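Treltari homes go on sale, with the land left out

Meva has opened sales at Treltari, its new manufactured home community off the Medeiros road. The brochure calls it "affordable ownership." Buyers may want to read the lot lease before they agree.

The plan is for 198 homes, two and three bedrooms, of which 33 are ready now. The company says the rest will follow, though it would not say when.

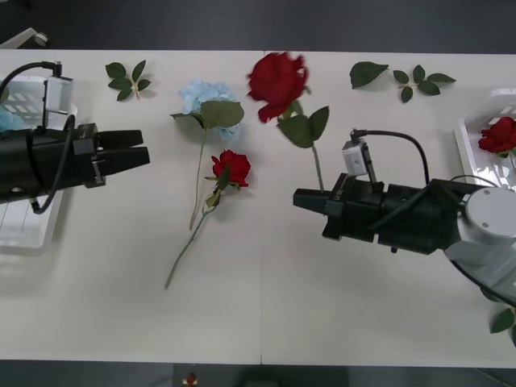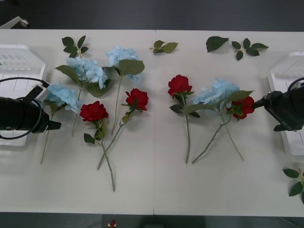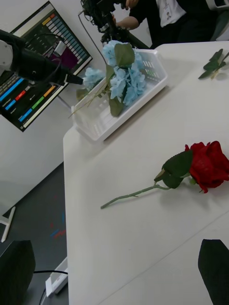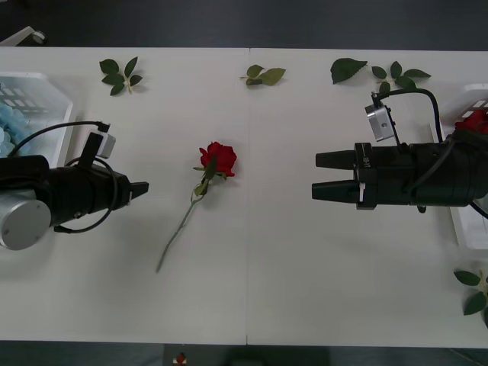
Each buyer owns the house and rents the ground under it. Lot rent is fixed until January, and after that it can go up by up to 10 percent a year. Meva describes this as a ceiling. Owners at Mitum, the company's older park, were told the same thing and say they have hit the ceiling every year so far.

Then there is the clubhouse. It appears on the site map and in the monthly fee, but the lot set aside for it is still bare dirt – and the lease gives no finish date. The sales office said it was "a priority" and offered a tour of the model home instead.

Tours run daily until 4 p.m. Copies of the lease are given out on request only.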